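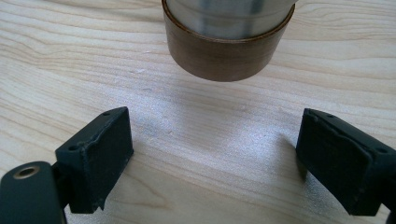

Ticket: Base rocks and drags on tabletop. Dokance or Obradović table?

Search tickets, products, answers Search

Status: open, waiting on customer
Opened by: Severyn Zhuravel
Products: Dokance (bought from Gungate), Obradović table, light finish (bought from Dellside)

Original message

I have two companies telling me two things and I believe neither one. The Dokance stands on my table on its round brown wooden base. If I touch the pale body it rocks a little. If I try to slide the whole thing over instead of lifting it, it catches, lets go, catches again. Gungate's chat person told me this was "normal seating behavior" and would go away once the base settled. Settled into what? Dellside told me on the phone that their tables leave the shop flat and that the trouble must be whatever I'm putting on top.

I would like somebody to tell me which one is at fault before I send anything back. Please don't send me the care leaflet. I have the care leaflet.

Reply from Gungate support

Thank you for writing in. A small amount of movement can happen with a rounded base, which touches the surface over a smaller area than a square one would. Could you try the following and write back with what you find?

1. Wipe the underside of the base and the spot it stands on with a dry cloth.
2. Turn the base a quarter turn and touch the body again. Do this until you are back where you started.
3. Move the item to a different surface, such as a kitchen counter, and repeat.

If the rocking follows the base, it's our problem and we'll swap it. If it stays with the table, we would ask you to talk to Dellside.

Customer log, first evening

Fine. I did the steps, in your order, and wrote it down as I went so there's no arguing later.

Wiped both. Got a little gray dust off the table and nothing at all off the base. Rocking the same as before. I had hoped it was a crumb, I'll admit that much.

Quarter turns. I put a pencil tick on a scrap of masking tape and stuck the tape to the brown part so I'd know where I was. Start position: rocks. First turn: rocks. Second turn: rocks less, or I wanted it to. Third turn: rocks. Back to start: rocks. So it doesn't care much which way it faces, and I don't see how that fits with one high spot on the bottom of the base. A high spot ought to move around when you turn it.

Kitchen counter. No rocking I could feel. I tried it with one finger and then with my eyes shut, for whatever that's worth. Slides fine on the counter too, no catching.

Before you close this and tell me to call Dellside: the counter is stone and the table is wood, and the counter has a fall to it that makes oranges roll. I'm not accepting that as a flat reference. One test on one other surface doesn't prove much.

Reply from Gungate support

We agree the counter test doesn't settle it. Could you check the table itself? A metal ruler or any straight edge laid across the surface will do. Shine a flashlight from behind and look for light coming under the edge. Please check along the grain and across it.

Customer log, second evening

Borrowed a steel rule from work. Laid it on the table near the end, where the grain runs long and nearly straight. No light under it in either direction. Then I moved to the part where the grain swings around in those big nested curves, a bit darker than the rest. That's where the Dokance usually stands, for no reason except that I like it there.

Along the grain, no light. Across it, a hairline of light in the middle and none at the ends. I slid the rule over a little and the light went away. Slid it back and it came back. Then I flipped the rule over, in case the rule was the bent one, and got the same thing.

So there may be a very shallow dip in the wood at the swirl. May be. I could only see it with the room lights off, and I could not get the corner of a piece of printer paper under the rule, so we're talking about something thinner than a sheet of paper. I find it hard to believe that would make anything rock. On the other hand I can feel it rock, so.

I also ran my fingertips over the finish. There's a tiny dark speck in the wood and I wondered if it was a raised drip. It isn't raised. It feels like everything else.

Left the Dokance off the table for 20 minutes, put it back, no change. That one was my own idea and I don't know what I expected from it.
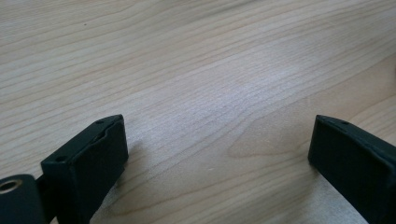 Reply from Dellside, copied in at customer's request

Thanks for including us. Solid wood moves with the seasons, and where the figure curves it can move unevenly. A gap you can't get paper into is inside what we would call flat. We wouldn't replace a top for that.

On the dragging: the light finish on these tables has some shine to it and can feel a bit grabby when it's newer or when there is polish on it. Has anything been put on the surface? Sprays in particular. If so, wipe with a barely damp cloth, dry it right away and give it overnight.

Please don't sand it. We mention it because people do.

Customer log, third evening

"Inside what we would call flat" is a nice way of saying it isn't flat. Noted.

Nothing has been put on the table. I asked at home to be sure and was told that something had been put on the table. A lemon spray, back in October, more than once. So that one is on us and I take back part of what I wrote in my first message. Not the part about the leaflet.

Wiped with a barely damp cloth, dried it, left it overnight with nothing standing on that end. Results this morning, before coffee:

Dragging: gone, or close to it. Slides over the swirl with a steady light push. I tried it again after lunch in case I had imagined it. Still fine.

Rocking: still there. Less at the straight-grain end, where I can barely get it to do it. More at the swirl.

I had a sheet of 400 grit out on the workbench and I want it on record that I didn't use it.

Reply from Gungate support

That's very useful, thank you. It sounds as if the dragging came from the polish. For the rocking, we can send a thin felt ring that goes under the base and takes up small differences in the surface. There is no charge. It's part number 64 in the spares list, peel and stick.

Would you also be willing to check how the pale body sits inside the base? Hold the brown part down firmly with one hand and touch the body with the other. If the body moves and the base doesn't, the table was never the cause and we'd rather know.

Customer log, same day

I don't understand why that wasn't step one.

Held the base down hard. Pushed the body. It moved. A very small amount, mostly toward me and away, hardly any side to side. Took it to the counter and did the same thing and there it was again, and I had missed it the first time since I wasn't holding anything down.

So there are two movements. One is the base on the table, which depends on where I stand it. The other is the body inside the base, and that goes wherever the thing goes. I've been turning it around on a table for three evenings and measuring wood grain in the dark.

I will take the felt ring. I don't think a felt ring fixes the second one and I'd like someone at Gungate to say so in writing.

Reply from Gungate support

You're right, the ring won't change how the body fits in the base. We'll send a replacement base along with it. Please keep the old one until you have tried the new one on both surfaces, with the base held down and then without.

Dellside has asked to be taken off this ticket, as their part is answered. Is that all right with you?

Customer reply

They can go when the new base is on the table and it doesn't rock. Leave them on.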